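Sport Coaching and Team Management
Week 4 notes: Substitutions and the bench

These notes go with the Week 4 lecture. Read them before the tutorial and bring your match log from the Latdale fixture.

What a substitution is for

Coaches make changes for four main reasons: fatigue, injury, a tactical problem, or giving someone court time. In junior and community sport the last one matters most, and most leagues write it into the rules. In senior competition the reasons overlap, and the player coming off often doesn't know which one applied. Much of the trouble on a bench starts there.

In your log, write the reason beside every change at the time you make it. If you fill it in afterwards you will tend to pick the reason that suits the result.

Timing

We looked at the Hitmont season log in the lecture. It covers 30 matches and 107 recorded substitutions. Of those, 93 were made after the main break. The coaches said in interviews that they wanted to "give the starters a fair go", but the log also shows that many of the players who came off had been rated as tired well before the change.

Points to take from this:

Decide before the match when you will first look at the bench.
Have someone other than the head coach track minutes.
A change at the break costs you nothing in stoppage and lets you explain it properly.
Keep one change in hand for injury where the rules limit you.
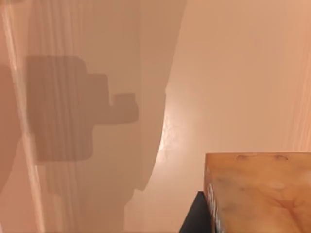
Figure 1. Simulated view, gripper finger at close range.

Telling the player

Keep it short. Use the player's name, say they are coming off, and tell them where to sit. Leave the detail until they have had a drink and a few minutes. A player who has just come off is usually breathing hard and not listening, and anything you say about errors will be heard as blame.

The player going on needs one job, or two at most. "Stay on the left and mark their centre" is enough. If you find yourself giving a third instruction, it should have been covered at training.

Arguments on the bench

Disagreement between teammates is normal, and you don't have to stop all of it. Step in when it becomes personal, when it goes on after play restarts, or when it draws in people who weren't part of it. Separate the players by at least a couple of seats and carry on with the match. Deal with it the next day, one at a time, and then together if they are both willing.

Aigner's model from Week 3 (signal, pause, return) can be used here. Some of you asked whether it works with under-12s. The signal and the pause do. The return step usually needs an adult beside them.

Logging software

The lab computers have Jiltix installed for match logging. Save your file under your student number and export a copy before you log out. A paper log is also acceptable provided the times are legible.

For the tutorial

Choose one substitution from your Latdale log that you would now make earlier or later. Write half a page on what you saw, what you recorded as the reason, and what you would say to the player coming off. Hand it in at the start of class.

Notes last updated 21/04/2019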